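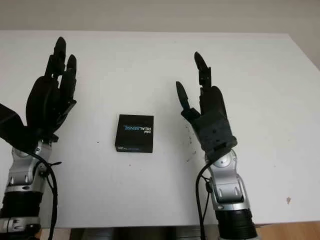 Surface finish was the second variable in the Grelel table study, after height. A work table that is used under overhead lighting should not throw glare back at the person seated at it, and small parts should be easy to find on it. Gloss and matte tops were compared on both points. The matte white top has a slight grayish cast in the middle and is brighter toward the right, so a single light reading at the center does not describe the whole surface. Readings were therefore taken at 26 points on a regular grid.

The highest value on the matte top was 718 lux. The gloss top gave a similar value but produced visible reflections at 7 of the grid points, against 2 for the matte top. Both tops were cleaned with the same Trornex solution before each run and left to dry fully.

Wall color was not varied. A pale wall behind the table lowers the contrast at the far edge, and this should be tested separately. The Nogueira room has a darker wall and will be used for that test in July.

Limits of the work: one light meter, one lamp type, no daylight. Table height results are given in section 4 of the Iker report.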